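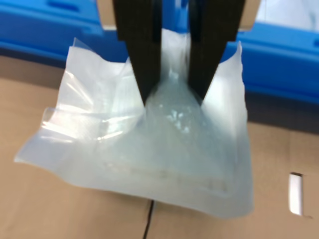 Storage and Supplies > Shared Workrooms > Small Items

Bins and cardboard for loose items on a slatted table: request for comment
Posted in April by enanar_facilities

The Enanar site is revising its written procedure for small items left on shared worktables. The present procedure dates from the move into Room 335 and says only that loose items are to be "put away at the end of the session." It does not say where, and it makes no mention of packaging. Plastic bags in particular are being treated as trash by one group and as stock by another.

The draft has the following provisions:

Open-topped bins are to stand side by side at the back of the table. Cords go in a bin of their own. Small hard items may share a bin. Flattened cardboard is to be laid over the metal slats wherever items are handled, so that nothing small falls into the grooves. Clear or frosted bags are to be opened, checked for contents and then either folded for reuse or discarded.

Comments from members who manage similar rooms would be appreciated before the text is adopted.

Reply from ghorbani_stores

Our department supports the draft in general. We adopted a similar rule for the Ghorbani building, and the time set aside for closing a room is now 30 minutes, which staff consider fair.

We would ask for one change. The draft says bags are to be "checked for contents." Please state how. A thin bag with creases in it can hide a screw or a label very easily, and glare on the film makes this worse. We require that each bag be pressed flat by hand on the cardboard before it is folded.

Reply from neltance_rooms

We must register a disagreement regarding the cardboard. Used box blanks come with holes, slots and fold lines, and each of those is a place where a small part can be lost. At Neltance we replaced cardboard with a rubber sheet, at a cost of 38 dollars per table. The sheet can be wiped down. Cardboard cannot, and it sheds dust when the edges wear.

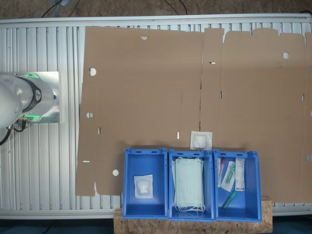

Should the holes in a reused box blank be taped over before it is used as a table cover?

Taping is advised for any hole that sits above a groove in the table, and it should be done on the underside so that the working side stays smooth. Holes near the outer edge may be left open.

Reply from enanar_facilities

The answer given above will be added to the draft as a note. On the rubber sheet, the cost is accepted as reasonable, but the site has a steady supply of flattened boxes and would prefer to use them before buying anything. Rooms that wish to purchase a sheet from their own budget may do so.

The sheets of cardboard are to be replaced when they become soft or torn. Dust has not been reported to this office as a problem, although we will ask.

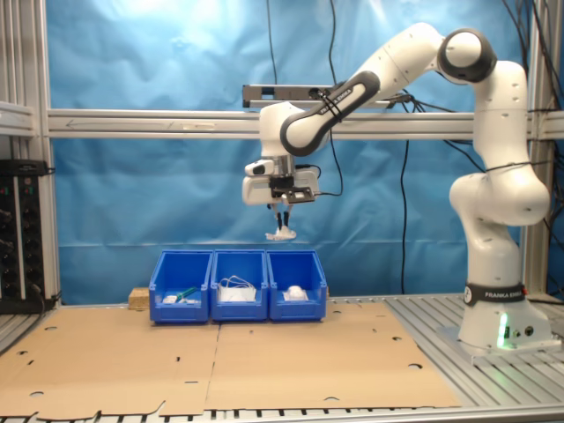
Three blue bins side by side on cardboard at the back of the table.

Reply from calotach_admin

With respect to the bins, we recommend that the draft address how full they may be. Where cords are placed in an open bin without being coiled, loops will rise above the rim and catch on whatever is next to them. Our rule at Calotach is that a cord must be coiled and tied before it goes in. Members objected at first – the objection was mostly about the ties, which kept disappearing – and we now keep a supply in a cup on the shelf.

We do not agree that small hard items should share a bin. A marker and a computer mouse have different owners and different places to go, and a mixed bin tends to become permanent.

Reply from ghorbani_stores

We take the opposite view on mixed bins. A room with a separate bin for every kind of item soon has no table left. One mixed bin, emptied on a fixed schedule, has served us well. The schedule should be posted on the wall, and an item not claimed by the second emptying should go to central stores under form 846. 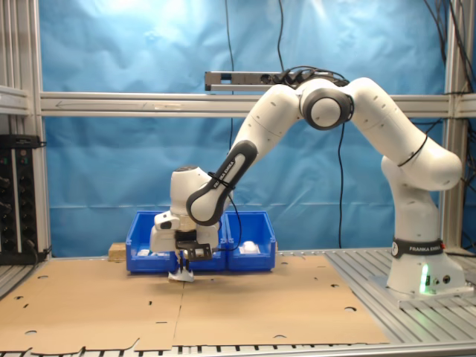
The same form should cover items found on the table itself. At present the draft speaks only of what is in the bins, so a small item left out on the cardboard falls under no rule. We suggest the wording "in a bin or on the work surface." Offcuts and blocks of wood should be named as well, as cleaning staff are unsure whether they may be thrown out.

Reply from neltance_rooms

We support the wording "in a bin or on the work surface." We maintain our objection to cardboard and ask that it be recorded.

Reply from enanar_facilities

The objection is recorded. The revised draft will include the wording proposed by Ghorbani, the requirement to press bags flat, and the Calotach rule on coiling cords. Mixed bins will be permitted for a trial period, with the emptying schedule set by each room. Comments on the length of that trial may be added to this thread until the end of the month.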